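Ticket: Left jaw slower than right after pad swap
Product: Stergiou hand-held gripper kit, evaluation unit
Site: Mokthorpe
Status: Closed, with grumbling
Priority: Normal (submitter selected "Catastrophic")

Submitter, Friday
We have the kit on trial and are supposed to say by the end of February whether we want more of them. Changed the pads per the quick start card. The left jaw now arrives late to every grasp, like a man joining a meeting with coffee in his hand. Cups tip over before both sides touch. Charged it, restarted it, glared at it. No change.

Support
Thanks for the detail. Please run the open/close cycle 50 times with nothing in the jaws and send us the log. Did you loosen the pivot screws when you changed the pads?

Submitter
The card says "loosen as needed." I felt a need. Log attached. It ran 50 cycles and reports PASS on every one, including those where I could see the left side lagging. What would it take to get a FAIL?

Support
The self-test checks the end positions only. Both jaws do get there, so it passes. We have asked the firmware team at Ganholm whether it could check travel time too. They have marked the request "interesting."

For the lag:
1. Power off and take the pad off the slow side.
2. Back the pivot screws out a quarter turn.
3. Move the jaw by hand through its full travel. It should feel the same as the other one.
4. Refit the pad, then snug the screws. Snug means snug.
5. Run Calibrate > Both Jaws. Leave the jaws empty for 10 seconds after the beep.

Submitter
Step 3 was the trouble. The left one felt like a pepper mill. Backed the screws out, ran the calibration, and picked up the jaw again during the 10 seconds, so ran the calibration a second time. Both sides now close together. Going back to the tabletop pickup set: cups, bottle, tissue packs, the usual groceries. 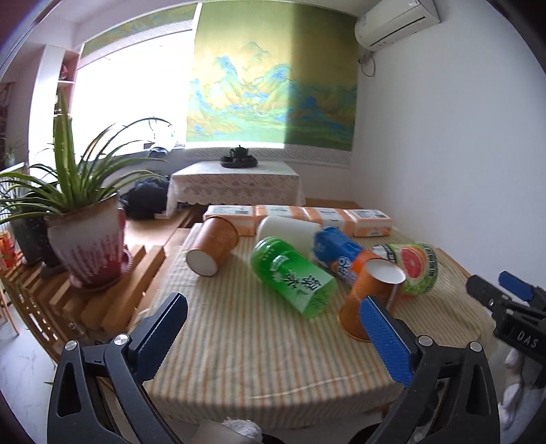

Do the pads have to be replaced as a pair?
Replace both at once when you can; a new pad facing a worn one grips unevenly and can throw off the calibration.

Submitter
Fine, that goes on the order. The price list says pads are rated for 2,000 grasps. The Indarness unit we tried before this one gave no rating at all, so I suppose a number is progress. Could someone change "loosen as needed" on the card to the quarter turn you gave me?

Support
Card change requested. A spare pair of pads is on its way at no charge. This ticket will close itself in 60 hours unless you reply.

Submitter
Replying to say it can close.

Auto-notice
Your reply has reopened this ticket.

Support
Closed by hand.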